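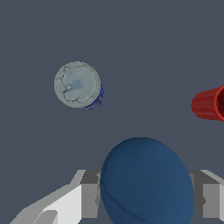 Shelf-life cans, pull 3
31 August 2020

Opened the third set from the Cinddale store this morning. These went in at the start of February. Same lot as pulls 1 and 2, same lacquer (the Ateş gold epoxy, single coat), same fill: tomato base, pH 4.2 at packing. Incubator at 37 C throughout except for the power cut already logged by Billville.

Vacuum first. Gauge read low on the first can, so I changed the rubber seal and repeated on the next. Seal was hard and had a nick in it. Any reading taken with the old seal on pull 2 should be treated as suspect. I have marked those rows in the spreadsheet but not deleted them.

Headspace. Measured with the depth gauge from the top of the double seam, not from the lid panel. Pull 1 was measured from the panel (my notes say "from top", which could be either, but the numbers only make sense as panel). Correction is the countersink depth. Applied it in column H.

Seam teardown
Cut two sections per can, at the side seam crossover and opposite. Body hook and cover hook both inside our limits. Overlap on can 641 is the lowest of the set and close to the limit. Wrinkle rating on the same can is worse than its neighbors. Sivaprasad Mathew looked at the section under the projector and reads it as a first-operation roll set slightly loose, same as I do. One can is not enough to go back to the seamer people with. If pull 4 shows another one from the same head we should ask for the maintenance sheet.

Interior
Drained, rinsed with deionized water, air dried, cut down the side and flattened. Body lacquer intact on all of them by eye. Slight staining at the product line, darker than pull 2. Copper sulfate test on the end panels: small deposits along the expansion ring on two ends, none on the flat center. The ring is where the lacquer is stretched most in stamping, so this is the expected place. Deposits on the bodies: none, apart from a scratch that I am fairly sure I made with the opener.

Enamel rater is still giving an unsteady zero. Cleaned the electrode, changed the salt solution, no improvement. Unit dates from 2005 and the contacts in the cup holder are pitted. Did not record any current values today. Better a gap than bad numbers.

Dissolved iron and tin
Samples digested and diluted to 200 mL. Bottles are in the left-hand fridge, second shelf, labeled P3 with the can number. To go to Zusham with the next batch. Blank and spike included this time. Please do not use the plastic caps from the old box, two of them leak when the bottle is on its side.

Centrifuge at 3000 rpm cleared the digests well enough, no need to filter. Pull 2 was filtered. Should not matter for iron but I am noting the change.

Odd items
- Balance drifted after lunch. Re-leveled, fine since. The window behind it was open.
- Can opener wheel needs replacing before pull 4. It raises a burr on the inside edge and the burr gets in the way of the seam micrometer.
- Lid codes are hard to read after incubation. Ink rubs off with a damp cloth. For the next trial, scribe the number on the body near the base as well.

To do
Reorder gauge seals, two packs.
Ask Zusham whether they still want the acid blank in a separate bottle.
Redo the headspace plot with the corrected pull 1 values. The apparent drop between 1 and 2 is mostly the datum change, and the version in the shared folder still shows the old one.
Enamel rater - get a quote for a new cup holder. If it is more than half the price of a used unit, leave it.
Pull 4 cans stay where they are, bottom rack, lids up.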